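## 4. First grip check

1. Set the Skulura hand unit to **Open** and wait for the green light.
2. Place a stack of plastic cups on the table, clear of the jaws.
3. Close the jaws on nothing, then open them fully. Repeat twice.
4. Move to the stack slowly - no faster than 40 mm per second.

**Caution:** Keep fingers away from the pivots.

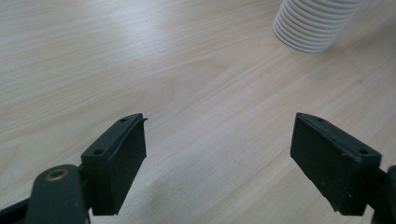 How often should the grip check be repeated?

Every 200 cycles, and after any pad change.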